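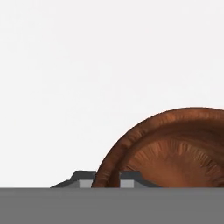
Simulated view with a brown dome on a flat gray surface.

Trundach Register of Abbots and Priors

Version 5

What is in the data

The register lists heads of religious houses in the Kavandale region, from the first charters until the houses were closed. There are 2,479 entries for 110 houses. Each entry is one term of office, so a man who was elected two times has two rows.

Fields

house_id: short code of the house
name_latin: name as written in the source
name_en: English form, if one is in common use
office: abbot, prior, abbess or prioress
start, end: year of election and year of death, resignation or removal
source: charter, letter or chronicle, with folio number

Dates

Years are given in the Julian calendar, and the year begins on January 1. Many scribes began it on March 25, and we have changed these dates – the original form is kept in the column date_raw. An empty end date means that the source is silent. It does not mean that the person died in office.

Known problems

For 71 entries the house is not certain. They carry the code UNK. The Aryee cartulary was read from a later copy, and the copyist often mixed up two priors with the same name. Please check these rows before you use them.

Files

The main table is register.csv, encoded in UTF-8. The house list is in houses.csv. Both can be opened with the Dridon viewer or any spreadsheet program.

Corrections are welcome. Please send the row number and the folio.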